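Pallness Kitchen Handling Kit: Gallery
Posted 2/13/24

Pallness is a task kit for single-arm manipulation in home kitchens, sold by Fondeck as software plus a setup service. The buyer supplies the arm. The pages below cover the appliance door module, which handles drop-down oven doors on freestanding electric ranges. The test kitchen uses a Franka Emika arm with a two-fingered gripper and a standard coil-burner stove.

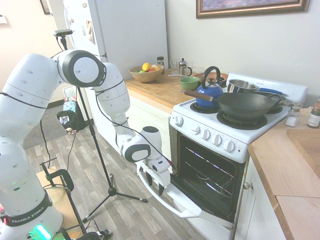 The door module treats the handle bar as a hinge-constrained grasp. The user enters the hinge height and the door length once, during setup, and the planner works out the arc. Force limits are set separately for opening and closing. The default closing limit is low and suits most doors, but a stiff spring will need a higher value.

Base placement matters more than any software setting. The arm has to reach the bar at both ends of its travel without folding back on itself. Fondeck's installer checks this with the Auer reach tool before the base is fixed to the floor. Allow 4 hours for the visit.

Cookware can stay on the burners. The planner needs a keep-out volume over the cooktop, drawn in the Katel editor, and long handles should be included in it.
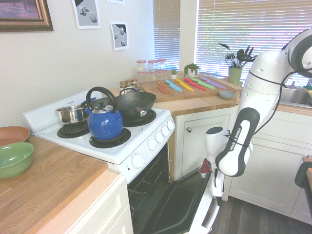

Gripper pointing down near the lowered oven door, kettle and wok on the right-hand burners.

Specifications
Module: appliance door, drop-down type
Stored door profiles: 57
Licence: 5 workstations
Price: $1,776, installation visit included
Not included: arm, gripper, base, mounting hardware

Side-hinged doors are not supported in this version. A fridge door module is planned for May and will be licensed separately. Existing door profiles will carry over without changes.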